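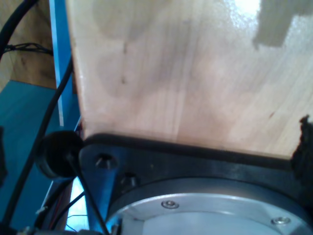
The Second Life of Plywood

By Sanne Mertens
December

When I moved to Bratside I had a bed, two chairs and no table. A neighbor gave me a sheet of plywood and two trestles, and I ate on it for three years. I was a little ashamed of it. Visitors put their glasses down and asked when the real table would come.

Now the same visitors ask me where they can buy one.

Plywood was for a long time the material that you hide. It went under the carpet, behind the kitchen cabinets, inside the sofa. In the shops of Bratside today it stands in front. The bakery on the harbor has a counter of it, and the library changed all its reading desks last winter. Even my dentist has a waiting bench with the layers showing on the side, like a cake.

I went to see Chukwuemeka Nnaji, whose workshop Jillum makes shelves and beds from birch plywood in an old dairy building. He started with kitchens, and in those days the customers wanted him to cover every edge with a strip of veneer.

"I spent half of my life hiding the edge," he told me. "Now they send it back if I sand it too round. They want to see the lines."

A bed from Jillum costs 600, and a simple wall shelf costs 200. It is not cheap for a material that many people still connect with building sites. Nnaji answers that good sheets have become expensive, and that the cutting is the small part of the work. The finishing takes the days. He uses three thin coats of hard wax oil and waits one night between them. In the wet months he waits two.

I asked him what people do wrong at home. He thought for a long time before he answered. They buy the sheet first, he said, and make the drawing after. Then they cut, and the last piece is too narrow, and they must buy a second sheet for one small door. He draws everything on paper, also for his own house. He also tells people to let the sheets lie flat in the room for some days before they cut, and never to lean them against a radiator.

Not all in Bratside are happy with the fashion. Adaeze Eze restores old oak furniture two streets away, and she finds the new rooms a bit cold. "Every café looks like the inside of a box," she said. Still, she has a plywood drawer in her own workbench, and she showed it to me with some pride. It has opened and closed for 40 years and it does not stick.

What I like in the material is that it allows mistakes. My first shelf was crooked, and I took it apart and made from it a smaller shelf, and later a box for shoes. The trestle table is still with me. It has rings from coffee, and one corner where my nephew tested a saw. I oil it every spring and I have stopped looking for another one.

Comments

Musa Ogunleye
Nice article. Which oil does he use? I tried a cheap one on my desk and it stayed sticky for a week.

Adebayo Ogunleye
My father built our whole kitchen this way and my mother painted it green the next month. The paint is still on.

birchfan
600 for a bed?? I made mine in one weekend with a borrowed saw. OK, it squeaks.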